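Murnulow > The School > About Us

About Murnulow

Murnulow is a small school of pattern and surface design on Schumacher Street in Clidon. We teach adults how to draw, repeat and print a pattern for walls, floors and cloth. Most of our students have day jobs and plan to keep them, and we think that is sensible.
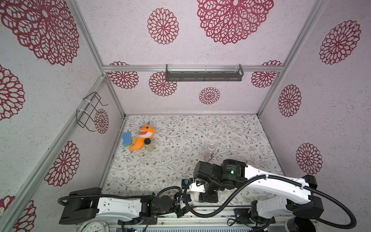
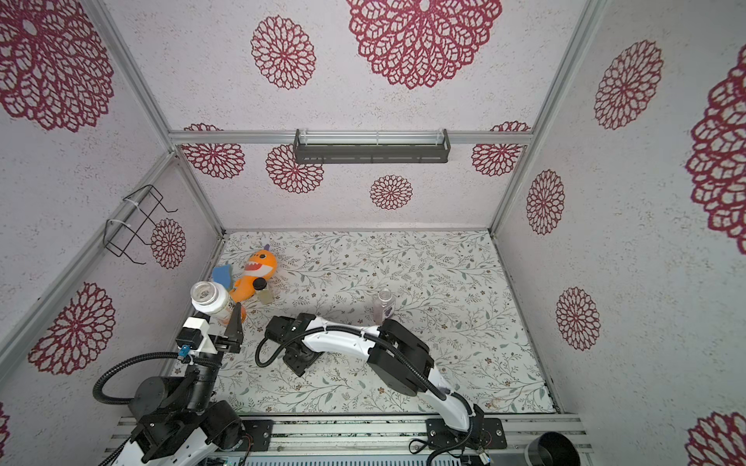
Red medallions on the walls, leaves and vines on the floor.

What we teach

The main course runs for 19 weeks, with one evening session a week, and starts in March. The first weeks are drawing. After that comes the repeat, where a drawing you were proud of turns into a row of odd stripes as soon as you tile it. Then color, then scale, then printing. There is also a weekend course in block printing, two days long, for people who want to find out whether they like this work before paying for the longer one.

Classes are capped at 12. We have been told we could fit more people in if we moved the cutting table. We tried it one term and the back row couldn't see.

What we doubt

The design world is full of claims, and a school that repeats them is hard to trust. We hear every season that big prints are back, or that florals are finished. Both were said about the same trade show a few years ago. We don't teach trend forecasting, and when students ask which style will sell we tell them we don't know. People who say they do are usually selling a report.

We are also wary of the idea that colors have fixed effects on people. You will read that red makes a room exciting and green makes it restful. Maybe. A dull red in a north-facing hallway can be as sleepy as anything, and we have seen greens that would keep you up all night. Put the sample on the wall and look at it in the morning and again after dark. That takes a day and costs very little.

The same goes for the old rule that two busy patterns should never share a room. Some pairs fight and some get along. Scale has a lot to do with it, and so does how much plain ground is left between the motifs. Students pin up pairs in week seven and argue about them, and the argument rarely ends with everyone agreeing.

Software

We are asked about this often. Students learn repeats on paper first and then in Drekeo, which handles the tiling well enough and the color matching less well. What you see on a screen is a promise. Print a strip before you order a roll. We get no discount or commission for using Drekeo, and if something better comes along we'll switch, after watching somebody else use it for a year.

Jobs and certificates

You get a certificate at the end. It says you finished the course, and we would not lean on it too hard in an interview. Bring your sample book. Some former students sell their patterns, a few do it full time, and plenty have papered one bedroom and stopped there. We do not publish a success rate. We have seen other schools claim 100 percent, and we'd like to know who they asked.

Visiting

Come and sit in on a class before you sign up. Bring a drawing if you have one, finished or not. The entrance is on the side of the building, past the bike rack, and the bell sticks, so knock as well. Fees and dates are on the courses page. A deposit holds your place and is returned in full if you change your mind before the second session.

Page last updated November 8, 2022

Related pages
Courses and fees
The half-drop repeat, and when to skip it
Why your printed gray looks purple
Sample book checklist
Sitting in on a class
Finding us on Schumacher Street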